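Flollidcombe school bus riders face new stop list

6/13/26

Students in Flollidcombe will walk a little farther to catch the bus when classes resume. The school board voted to drop 5 stops on the Dutwood route and move two others to the main road.

The district said the change will cut the morning run to 70 minutes. It now takes over 80, and the bus has often reached the middle school after the first bell. Drivers raised the problem in March, when roadwork near the Stustoma bridge sent them the long way through town.

Families on Reuter Lane are affected most. Their stop moves to the corner by the feed store, where there is a shelter but no sidewalk on the north side. The county has agreed to paint a crosswalk there before school opens.

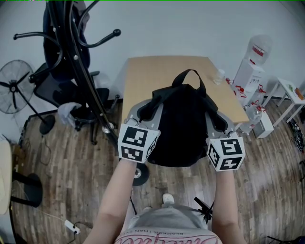 Valdis Vasiliauskas told the board that the walk itself was fine for older kids, but that the corner was dark in winter and cars came down the hill too fast. He asked for a streetlight and a lower speed limit during pickup hours. Two other parents made the same request in writing.

The board put off a decision on the light – the pole belongs to the power company – and will take it up again at its next meeting. The speed limit is up to the county.

Bus passes will be mailed to all registered riders. Parents who have moved since last fall should update their address with the district office, as stops are assigned by home address. Requests for a different stop must be made in writing.

Shares: 1,567
Comments: 5

Related
Stustoma bridge work enters final stage
Dutwood library sets summer hours
District seeks substitute bus drivers

Contact us | Copyright 2026 | Back to top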